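# Benness Kitchen Rules

Rules and working practice for the two-arm kitchen recordings made with the Nodemard stations. Please read this file before you record, relabel or train on the data.

## Contents

The release has 3,465 episodes. Each episode is one folder with the head video, the joint states of the two arms, the gripper commands and a text file with the task sentence. The rules below were first written for the station in Flasberg and were later accepted by the Rinaldi station with small changes.

## General rules

1. One task sentence per episode. If the operator changes the plan, stop and begin a new episode.
2. Do not cut the waiting time. A policy must also learn to wait.
3. A failed episode is kept and gets the label `fail`. We do not delete it.
4. Both arms start from the rest pose, also when the task needs only one of them.
5. Any person who enters the reach of the arms ends the episode. The operator presses the stop first and talks after.
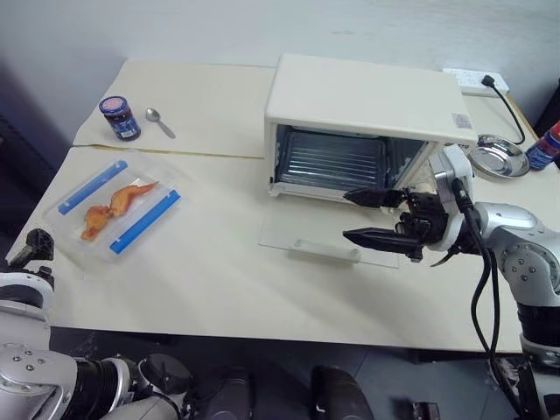
## Rules for appliances with a door

Doors are the part where most of our discussions happened. The label `door_open` is given only when the door has reached its end position and the gripper is not pulling on it anymore. For a side door this is easy to judge, for a drop-down door it needs more care. On the toaster oven the glass door lies flat on the table when it is fully open, so it takes away the space in front of the oven, and the food tray must be placed to the side of it before the episode starts. The gripper may pass above the glass but must not press on it. The cord must stay behind or beside the oven, never across the way of an arm.

Appliances are not heated in this release. If you want to record with heat, you need a separate risk assessment from your own site - these rules do not cover it.

## Food and surfaces

Food used in an episode is not eaten later. Wipe the gripper fingers between two tasks with different food. If a table is made of more than one panel, write this in the station notes, because a small step can catch a tray or a plate when it is pushed.

## Known limits

- Force data is missing for the early episodes from Rinaldi.
- The label `grasp_stable` was defined again in May. Older labels were not corrected.
- Left-arm tasks are fewer than right-arm tasks.

## Comments (3)

**tillgrip** - Does rule 3 also apply when the stop was pressed by mistake?

**maintainer** - Yes, keep it, and write `stop_error` in the notes field. I will add this to the rules.

**oven_mitt** - We followed the door rule for 100 episodes and our two labelers now agree much better. Thank you for writing it down.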